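Callamen Hinged Storage Box, Pale Pink

Home / Storage / Desk and Drawer / Hinged Boxes

In stock. Ships from our Trurkgate warehouse.
Colour: Pale Pink
Also in: Fog Grey, Sage, White
Quantity: 1
Add to cart
Add to wish list

Overview

The Callamen hinged box is a plastic storage container with rounded corners and a lid attached at the back. It is made for the small stuff that collects on a desk, a bench or a bathroom shelf: cables, hair ties, sewing notions, batteries, coloured pencils, first aid supplies. The lid flips up and back out of the way, so you can get at what is inside without looking for somewhere to put a loose cover down.

The floor of the box is flat. Walls slope slightly outward toward the top, which makes it easier to reach small items in the corners and lets the box wipe clean in one pass. The finish is smooth with a light gloss, inside and out.

We have carried the Callamen range for several years and this is the box we reorder most often. The pale pink was added after customers asked for something softer than the white. It is a muted shade and sits well with light timber furniture.

Details

Material: polypropylene, single colour throughout
Lid: attached, hinged at rear
Corners: rounded, inside and out
Maximum load: 1000 g
Top rack dishwasher safe, lid open
Carton quantity: 12

The maximum load is for carrying. A box that stays put on a shelf can hold more, but the floor may bow if it is left overloaded for months.

What fits

Customers often ask whether a particular thing will go in. We have tried the following with the lid closed:

Standard playing cards, several decks, lying flat
A phone charger with its cable coiled
100 business cards with room left for pens beside them
Travel size bottles, lying down
Thread spools, standing
A small stapler and a box of staples

Full-size scissors will not fit. Neither will A4 or letter paper unless it is folded in four. If you need to store paper flat, look at the Notham document tray.

Using the lid

Open the lid with one hand on the front edge and let it lean back. Leave some clearance behind the box if you are using it against a wall or at the back of a shelf. On a shelf with little height above it, slide the box forward before you open it.

The hinge is a short tab moulded in the same plastic as the box. It is meant for everyday opening and closing. It is not meant to carry weight, so please do not lift a full box by the open lid or hang it from a hook by the hinge. Most of the broken lids we see have been used that way.

The lid has a raised rim that stiffens it and helps keep dust off the contents. It does not make an airtight or watertight seal. Dry goods such as tea bags or sugar sachets are fine for a day or two at the office, but for pantry storage you want a box with a gasket.

Boxes can be stacked two high when closed. We do not recommend going higher, as the lids are smooth and the top box can slide if the stack is bumped.

Cleaning and care

Wipe with a damp cloth and a drop of dish soap. Dry with a soft towel to avoid water spots, which show a little on the glossy surface.

Do not use scouring pads or abrasive creams. They dull the finish and there is no way to bring it back.

Ink and nail polish can stain the lighter colours. Isopropyl alcohol on a cotton pad will take off most ballpoint marks if you catch them early. Test it on the bottom of the box first.

Keep the box out of strong, direct sun. All of the pale colours will fade over time on a windowsill, and the pink shows it sooner than the grey.

Labels with removable adhesive come off cleanly. For permanent labels, warm the label with a hair dryer on low and peel slowly from one corner.

Matching items

Callamen Drawer Divider Set: adjustable strips for desk drawers, sold in packs of four.
Callamen Open Bin: a lidless box for things you reach for all day. Available in the same colours.
Tennant Non-Slip Liner: cut-to-size roll, useful under boxes on smooth tabletops.
Notham Document Tray: flat paper storage, grey or white only.

Questions from customers

Can the lid be taken off?
No. It is fixed to the body. If you would like an open box, the Open Bin is a better choice.

Is the pink the same as the old Blush colour?
It is a paler shade. The two do not match closely, so if you are adding to a Blush set, please ask us first. We still have a few Blush pieces in the back of the warehouse.

Will it scratch my desk?
The base is smooth and we have had no complaints. Grit trapped under any box can mark a timber surface, so wipe the desk before you set it down.

Does it come with dividers?
No, and the drawer dividers are too long to use inside it without trimming.

Can I get it printed with our company logo?
Yes, on the lid only, for orders of 400 or more. Printing adds three weeks. Email us your artwork and we will send back a proof before anything is run.

Do you have a larger one in this colour?
A larger size is due in August. Sign up on the product page to be notified when it arrives.

Shipping and returns

Orders placed before noon on a business day are packed the same day. Single boxes go out in a padded mailer. Orders of 12 ship in the original carton, which takes up less room and costs less per piece to send.

Unused boxes can be returned within 30 days for a refund or exchange. Keep the sleeve if you can. If a box arrives cracked or the hinge is damaged, send us a photo with your order number and we will replace it at no charge. You do not need to mail back the damaged one.

Local pickup is available at the Trurkgate counter from 9 a.m. to 4 p.m. on business days. Please wait for the confirmation email before you come by. 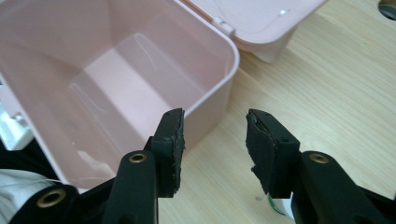 Carton orders can be mixed by colour on request. Write the colours you want in the notes box at checkout, and we will pack them to add up to the full dozen.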